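Kitchen countertop

A kitchen countertop (worktop if you grew up where my mother did, bench if you're from New Zealand) is the flat working surface that sits on top of the base cabinets. I've been adding to this entry on and off for years, and it has gotten a bit long, so skip to whatever part you need!

History

Fitted countertops are younger than most people think. For a long time a kitchen had a big table in the middle, a dresser against the wall and a sink standing off by itself, and you walked back and forth between them all day. The long unbroken counter came in with the fitted kitchen in the twentieth century, when designers started lining everything up along the walls. My grandmother never trusted it. She kept her table and rolled pastry on it until she moved out, and the counter was where the mail went.

Materials

Wood is the old standby, usually as butcher block. It's kind to knives and you can sand out a burn, but it wants oil and it hates standing water, especially near the faucet.

Laminate is paper and resin pressed together and glued over a board core. People are snooty about it and I don't see why. The one in my first apartment took everything I threw at it except a hot skillet.

Granite is an igneous rock, very hard, and it handles heat better than nearly anything else on this list. Marble is softer and made mostly of calcite, so lemon juice, vinegar and wine will eat into the polish and leave dull spots. That's called etching, and it isn't the same as a stain, although people (me included, for years) mix the two up all the time.

Quartz countertops are made from ground stone held together with resin. They don't need sealing, but the resin can scorch, so keep a trivet handy. Then there's solid surface, stainless steel, tile, poured concrete and soapstone, each with its own little crowd of fans. Kirstin Rennie, who taught the evening class I took in Wilthorpe, was a soapstone person and would talk about it until the lights went off. 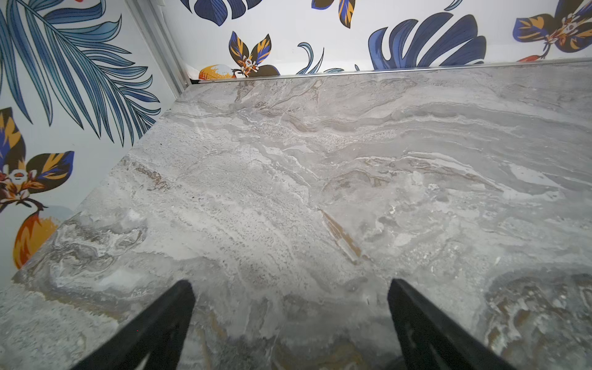

Do all stone countertops need to be sealed?

It depends on how porous the stone is. Marble and many granites do better with a sealer, soapstone doesn't need one, and some dense dark granites will barely take it in. Put a few drops of water on the surface and leave them for a while: if the stone goes darker underneath, it's ready for a coat.

Finishes and edges

Polished is the shiny one. Honed is smooth but matte, and on marble it hides etching a good deal better. Leathered has a slight bumpy texture that feels lovely under your hand and collects flour like you wouldn't believe.

The edge gets its own set of names, too. Eased is a plain square edge with the sharpness taken off, bullnose is fully rounded, and ogee is the S-curve you see in fancier houses. Hamish Hepburn, who cut mine, talked me out of the ogee and I'm still grateful every time I wipe up crumbs.

Care

Warm water, a drop of dish soap and a soft cloth will do for nearly everything. Keep vinegar off marble and limestone. Skip scouring powder on anything shiny, and don't let beet juice sit overnight on unsealed stone (ask me how I know).

See also: backsplash, butcher block, kitchen island, sink

Last updated December 29, 2019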